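Fio rápido sobre manutenção de robô de entrega, porque me pediram e porque passei a manhã inteira de joelhos no chão da oficina 🧵

1/ O nosso é o Sakora, quatro rodas, faz as ruas estreitas de Umdale. Em agosto ele começou a frear tarde quando tinha gente a pé no caminho. Nada dramático, só aquele segundinho a mais que me deixa nervosa.

2/ Primeira suspeita: sensor sujo. Sempre é sensor sujo! Limpei tudo com pano de microfibra e álcool isopropílico (pano de prato NÃO, já vi gente fazer) e rodei o teste de parada 16 vezes. Melhorou um pouco, mas 3 ainda saíram ruins.

3/ Aí fui olhar o suporte da câmera da frente. Dois parafusos frouxos, a câmera tinha caído uns grauzinhos de nada. Ela fica bem baixa, perto do chão, então qualquer inclinação come o horizonte e enche a imagem de asfalto.

4/ Apertei, passei trava-rosca média, esperei curar e levei pra rua de novo.

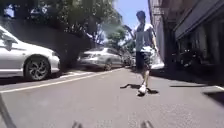
Visão do robô na ruazinha, sol forte e pedestre bem na frente.

5/ Reparem nas duas pontinhas escuras na borda de baixo: são da estrutura frontal do próprio robô. Uso as duas como referência de alinhamento. Se uma aparece bem mais alta que a outra, a câmera tá torta e nem adianta mexer em software.

6/ Outra coisa que me dá trabalho é sombra. Com sol quase a pino ela fica muito marcada no chão, e o nosso filtro antigo às vezes tratava como obstáculo. O Santosh Bansal me passou um ajuste de exposição que ele usa no Kudstead e copiei sem vergonha nenhuma.

7/ Minha rotina agora: lente todo dia antes de sair, aperto dos suportes a cada 10 saídas, calibração completa a cada 100. Anoto tudo num caderninho porque a planilha eu esqueço de abrir.

8/ Ah, e marquem os parafusos com um risquinho de caneta! Se o risco desalinhou, afrouxou. Leva dois minutos e eu teria achado o problema bem antes.

9/ Ainda falta trocar a bucha da roda traseira esquerda, que tá rangendo. Pedi a peça na Bhardwaj e tô esperando chegar. Quando eu abrir o cubo, posto foto aqui.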